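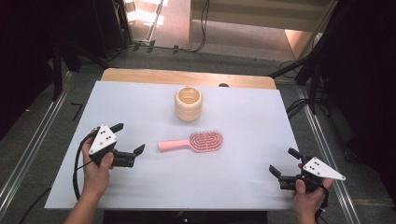
Report of the Visit to the Stimmont Household Goods Open Day

Members of the Grircombe Retail Study Circle attended the open day held by Stimmont on Sun 15 February. The purpose of the visit was to see the company's bathroom and dressing table range before the spring orders are placed in March. Our party was received at the main entrance by Birger Torvik, who manages the display rooms, and was given a short talk on the history of the building.

Stimmont occupies a former printing works. The ground floor, which measures 1,880 square feet, is used for storage and packing. The display rooms are on the floor above and are reached by a wide staircase or by the freight elevator. Visitors who require the elevator should tell the front desk on arrival, as it is operated by a member of the staff.

The company's current catalog lists 729 articles, of which 179 belong to the bathroom and dressing table section. Mr. Torvik explained that the catalog is revised each year and that articles are withdrawn when two seasons pass without a repeat order. Several members asked whether withdrawn articles could still be supplied to existing customers. They can, while stock remains, but the company does not hold pieces back for this purpose.
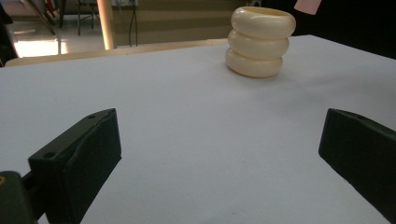

The tour then moved to the smaller rooms, where articles are set out a few at a time so that buyers may consider how they look together. The company has found that a crowded shelf makes it hard to judge size and color. Our members were divided into two parties for this part of the morning, and each party had ample time to ask questions.

Two lines received particular attention. The first, sold under the name Horia, consists of holders and cups in pale shades, intended for the washstand or the dressing table. The second, Mathias, is a line of brushes and combs. Both are offered to small stores with a minimum first order of 20 pieces, which may be mixed across the two lines. Members who run smaller premises considered this a fair arrangement, although one member noted that the freight charge on a first order is the same whatever its size.

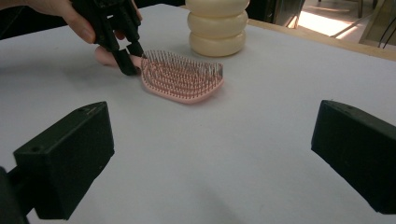

A good part of the discussion concerned color. Stimmont's buyers have moved away from strong shades in the past few seasons, and the company expects this to continue through the coming year. The pink hairbrush and the cream piece with its three rounded tiers show the direction well, and on a white tabletop the two shades sit comfortably together. Members with older stores asked whether darker shades would remain available. Mr. Torvik replied that navy and bottle green will be kept in the comb sets only.

Following a break for coffee, Balthasar Bühler spoke on the care of goods in storage and on the shop floor. His advice was practical. Brushes should be stored flat and should not be stacked under heavier goods. Cups and open vessels should be dusted inside as well as outside before they are put on view, as customers will nearly always pick them up and look in. Price labels belong on the base or on the end of the handle.

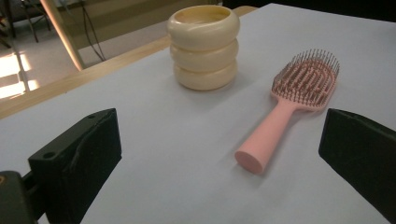 Mr. Bühler also dealt with returns. Damaged articles must be reported within 14 days of delivery, with the packing slip number. Replacements are sent with the next regular order unless the customer asks for separate delivery, for which a charge is made. The written terms were handed out, and further copies may be had from the Study Circle's office.

The visit closed at half past twelve. Parking at the site is limited, and members planning a private visit are advised to use the public lot across the road. Appointments for the display rooms may be made on weekday mornings through the Stimmont front desk. The Study Circle thanks Mr. Torvik, Mr. Bühler and their staff for their courtesy.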